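Wenetti hand-held gripper pair, reviewed on a working corridor

July | By Bảo Lý
2 comments | 2 shares
Print | E-mail

The Wenetti pair is a teaching tool. The operator holds one gripper in each hand, does an ordinary job with them, and the recording is used to train a robot to do the same job later. My interest was in the hours before the robot arrives, when the people whose work is being recorded have to do that work through somebody else's jaws. I used the pair at the Bunduveo unit in Plundedthorpe, where it is on issue to the general duties staff, for clearing walkways, shifting stands and poles, and moving small items between benches. The software that collects and sorts the recordings is called Tiêu and comes with it.

The unit is an ordinary one for the purpose. The recorded jobs take place in the same corridor that everybody else uses, during the same hours, with benches in use at one end and stores against the walls. I mention this first because most published results for tools of this type come from a clean table in a closed room, and they tell a buyer little about a shared floor.
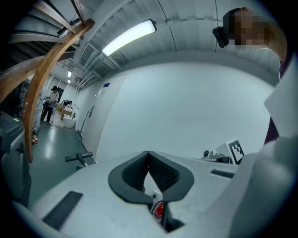 Grip is the strongest point of the design. The jaws close squarely, the trigger has a clear stop, and there is very little side play at the tip even when the load is off centre. Round stock is where cheaper grippers fail: a pole held between flat pads turns in the hand as soon as one end drops. The dark grey rubber on the Wenetti is shaped as a V with ribs on its inner faces, so a pole settles into the notch and stays at the angle it was given. Flat card is less happy. A thin sheet slides down into the point of the V and has to be picked up again by its edge, and after a morning of this I began folding corners to give the jaws something to hold, a habit the robot should certainly not learn.

The trigger spring is too stiff for long use. It is acceptable for short jobs and tiring for anything repeated. Ánh Lâm, who has put in more hours with the pair than anyone else on the site, changes the leading hand between takes and recommends that new operators do it from the start. Spring tension is adjustable with the supplied key, but the screw sits under the housing and the housing has to come off. A knob on the outside would cost very little.

The body of the tool is broad at the top, and this takes some getting used to. The operator looks down past the housing to find the tip, and for small objects near the floor the natural response is to tilt the wrist outwards. Most new users do so without noticing. The recordings remain valid, but the wrist does not thank you for it. Approaching from slightly behind the object gives a better line of sight.

The head-worn camera is part of the kit. The strap is comfortable and does not slip during bending. It does alter how people behave near the wearer. Colleagues who would normally cross the corridor without a thought now wait at the doorways, and conversation drops away while a take is running. Bunduveo blurs faces before recordings are kept, and says so on the sheet that staff are given. The sheet also states that recordings are not used to time anyone. I think the second statement matters more to the people I spoke to, and it ought to be printed in larger type than it is.

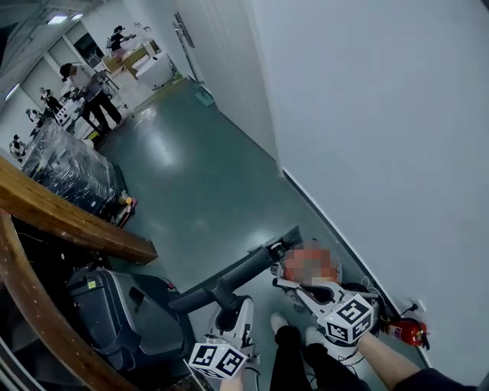
1,068 words

Floor work is the harder test. With both grippers held low, the operator's forearms are well extended and the back does more of the lifting than it would with bare hands. A long pole makes this worse, as the two ends have to be controlled separately and the hands cannot slide along it to find the balance. The marker cubes on top of the tools stand clear of the jaws, which helps tracking, but they also have to be kept clear of the beam, the wall and each other. Turning in a narrow space needs planning. I knocked a cube twice, and on one of those occasions Tiêu asked for a fresh calibration before it would accept another take.

Calibration is quick once learned and badly described in the manual. The text tells the user to present the markers "naturally", a word that has no place in a procedure. What it wants is for each cube to be turned slowly in front of the head camera, at arm's length, with neither hand crossing the other. Glossy floors cause some trouble under strong ceiling lights. Lowering the exposure setting by a step cured it for me.

Tiêu itself is plain and mostly sound. During my time with the pair it logged 469 takes. Rejected takes are marked with a short code, and the codes are listed on a card that comes in the lid of the case. The most common reason for rejection was a marker hidden behind the operator's own arm. The software reports this only at the end of the take, so a long job can be done in full before the operator finds out that none of it will be kept. A tone at the moment of loss would fix the fault. Wenetti tells me a tone exists in the settings. I could not find it, and neither could Ánh Lâm.

As to the effect on the work, the change so far is modest and mainly one of pace. A walkway that takes moments to clear by hand takes several times as long with the grippers, and the corridor is partly blocked for the duration. The rota did not allow for this at first. General duties staff were expected to record their jobs and still finish them by the usual hour, with the predictable result that recordings were done in a hurry and then rejected. Recording now has its own slot in the early afternoon, and the jobs in that slot are not counted against the day.

There is also the question of who decides what a good take looks like. Under the present arrangement the operator can delete a take before it is sent, with no reason given. I consider this the best feature of the whole system. A person who knows the job will throw out a clumsy version of it without being told, and what remains is closer to how the work is really done. Bunduveo has said that the robot, when fitted, will take over floor clearing at the end of the late shift, and that the hours released will go to bench preparation. Staff have this in writing. Whether bench preparation can absorb those hours is doubted by several of them, and I have seen no figures either way.

Build quality is good. The white housing marks easily but wipes clean. The cable exits are well protected, though the cable itself is long enough to catch underfoot during floor jobs and should be clipped to the sleeve. Spare pads are sold in pairs and can be changed without tools.

For: secure hold on poles and handles, comfortable head strap, operator control over deletion.

Against: stiff trigger, poor on thin card, late warning of lost markers, weak manual.

I would buy the pair for a site that handles solid objects and can set aside proper time for recording. A site that handles mostly paper and card should wait for the flat pads, which Wenetti lists as in preparation.

Print | E-mail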